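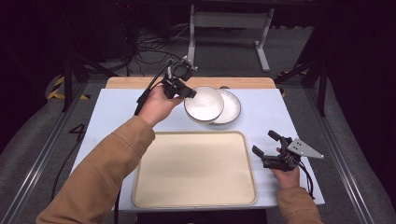

Plates and tray on the blue board, table 4.

TABLE SETTING AND CLEARING – PEOPLE WANTED, MAY START
Estinix, Lurkley site

We need more hands for the table work. Setting, stacking, clearing, loading trays. Plates mostly, some bowls and cups, cutlery later in the month. Indoors, at a table, no customers. Paid by the hour, short shifts, 14 places to fill.

What you'd be doing

Each table has a board on it and a small set of crockery. You get a task card. Could be: put both plates on the tray. Could be: take them off again and stack them, big one underneath. Then you set it all back and go again. Same card for a while, then a new card. Some cards are two plates and a tray and nothing else, some are a whole breakfast.

The plates don't all match, on purpose. Deep ones, flat ones, ribbed ones, ones with a dark rim. They don't nest neatly so you have to think a bit about which goes where. If a stack looks like it's going to slide, put it down and start over. Slow and tidy is better than quick and chipped.

You work with a gripper in each hand, not bare fingers. Takes a morning to get used to. Picking up a flat plate by the rim is the hard one, everybody struggles with it at first, so don't be put off. Practise time is paid same as the rest.

Who we're after

– 18 or over
– steady hands, both of them. Left-handers very welcome, we're short
– OK sitting or standing at one table for 45 minutes at a time
– can follow a written card without someone stood over you
– doesn't mind repetition. It IS repetitive. Please beleive us on this one

Café, canteen, school kitchen or hotel breakfast experience is nice to have. Not needed. Some of our best people had never carried a tray in their lives.

If you have wrist or shoulder trouble, tell us before you book. We may still be able to fit you in on the lighter cards but we need to know first.

Hours

Morning shift starts 8.30, afternoon shift 1.15. Three and a half hours each, with 45 minutes on, then a proper break, then back on. You can do one or the other, or both if you're keen, but not both every day. Minimum three shifts a week. We do the rota a week ahead and try to stick to it.

Evening shifts might come in later. Don't count on them yet.

Pay

80 a day for two shifts, half that for one. Paid fortnightly into your bank. There's a finishing bonus of 500 for anyone who does the full block and doesn't drop more than one shift without telling us. Illness doesn't count against you, just ring in.

Travel isn't covered, sorry. Parking is free behind the Murín building – use the far gate, the near one is locked after nine. Bus stops at the bottom of the road, five minutes' walk up.

What to wear

Long sleeves, plain, close at the wrist. Brown, tan, grey, whatever, just no big patterns and no loose cuffs. No bracelets, rings or watches at the table, there are lockers. Closed shoes with a flat sole, you'll be on carpet but plates are heavier than they look when they land. Hair tied back if it's long.

Mind the cables on the floor when you're going round the back of a table. The hazard tape is there for a reason.

Food and so on

Kettle, fridge and microwave in the Rekik room, next door. Bring your own lunch. No food or drink at the tables, not even water, and please don't eat off the task plates. It has happened. There is a seperate cupboard of mugs and plates for staff.

How to apply

Fill in the short form on the Estinix jobs page and put TABLES in the subject box. Tell us:

– your name and a phone number that you answer
– mornings, afternoons or either
– left or right handed
– first date in May you could start
– anything we should know about lifting, standing or eyesight

No CV needed. No cover letter. Two lines is fine.

We'll ring to book you a try-out at Lurkley. It lasts an hour and it's paid. You do a few cards, see if you like it, we see how you get on. You'll hear from us either way by the end of the next working day.

Places go in order of try-out, so get the form in early if you want mornings – they fill first. Afternoons still wide open at time of posting.

Bringing a friend is fine but they need to fill in thier own form.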